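Suvari Suspends Tabletop Handling Trials at Hostatthorpe After Gripper Fault

Company publishes initial findings and revised safety measures

HOSTATTHORPE, Aug 18, 2018. Suvari today released the initial findings of its review into a fault that caused a robotic gripper to close without a command during household handling trials at its Hostatthorpe test site. No one was injured. All trials using the same model of gripper were suspended on the day of the fault and remain suspended.

The fault occurred during a scheduled run of the Tillano program, which studies how robotic arms pick up, hang and release ordinary kitchen items. An operator had paused the system and was reaching across the table to reset an item when the gripper fingers closed. The operator's hand was outside the path of the fingers at the time. A second member of staff pressed the emergency stop, and power to both arms was removed.

The company reported the matter to its insurer and to the owner of the site on the same day. The control unit, the gripper and all stored run data were set aside for examination, and the work area was locked until the first inspection had been completed.

"A paused machine must stay paused," said Irena Jabłońska, director of operations at Suvari. "Our staff relied on a stop signal that did not do what our procedures said it did. We accept responsibility for that, and the trials will not resume until the fault has been corrected and the correction has been checked by people outside the company."

Findings to date

The review found that the pause command halted the motion of the arm but did not reach the gripper, which continued to accept instructions held in a short queue. One of those instructions, a command to grasp, was carried out after the operator had received a signal that the system was safe to approach.

Engineers then examined the records of 1761 runs completed since April. In 13 of them, the gripper moved after a pause had been issued. In most of these cases the movement was small and took place while staff were still behind the marked line, and it was not reported. Suvari acknowledges that these events should have been identified earlier. The automatic checks applied to each run compared only the position of the arm and did not look at the gripper.

The fault was most likely to appear in tasks that end close to a fixed object, where the software sends several small corrections to the gripper in quick succession. The mug-hanging task falls into this group. It requires the fingers to work near a wooden mug tree and its pegs, and operators have regularly had to reach into the same space between runs.
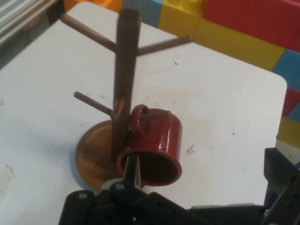
Felicja Głowacki welcomed the decision to publish the figures but said that the company had waited too long to treat unexpected gripper movement as a safety matter. In her view, any task that brings hands and fingers of metal into the same small space should require power to the gripper to be cut, and a software pause should never be accepted in its place.

Suvari agrees with that position and has adopted it as a condition for restarting the program.

Measures taken

The following measures apply to all work at Hostatthorpe with immediate effect:

Power to the gripper must be physically disconnected before any person reaches over the table. The signal light has been rewired so that it shows safe only when that power is off.

The command queue is now cleared whenever a pause or stop is issued. The change has been installed on the test units and is undergoing bench checks with no staff inside the marked area.

Any movement after a pause, of any size, must be entered in the site log before the next run begins. The site manager will review the log at the end of each shift.

Operators will complete a new course of instruction before returning to the table. Those who took part in the earlier runs have been informed of the findings in person and have been given access to the records of their own sessions.

Independent review

The engineering firm Kalinowski has been appointed to carry out an independent review of the control system. It will examine the stop circuit, the software change and the way in which irregular events are reported. Suvari has placed no limits on the records available to the firm.

"We will test the system as it is used, with the same items and the same layout," said Ryszard Kalinowski, who will lead the review. "A stop function that works on an empty bench tells us very little about how it behaves in the middle of a task."

The review is expected to take about 3 months. A summary of its results will be published in full, including any recommendations that the company does not adopt and its reasons for not adopting them.

Customers and partners

The affected gripper software has not been supplied to customers. Two partner laboratories received an early version for evaluation. Both have been notified and have confirmed in writing that they have stopped using it.

Partners with questions about their own equipment should write to Yetunde Effiong, head of product safety, through the Suvari office at Hostatthorpe. Media inquiries should be addressed to Irena Śliwiński in the communications department at the same office.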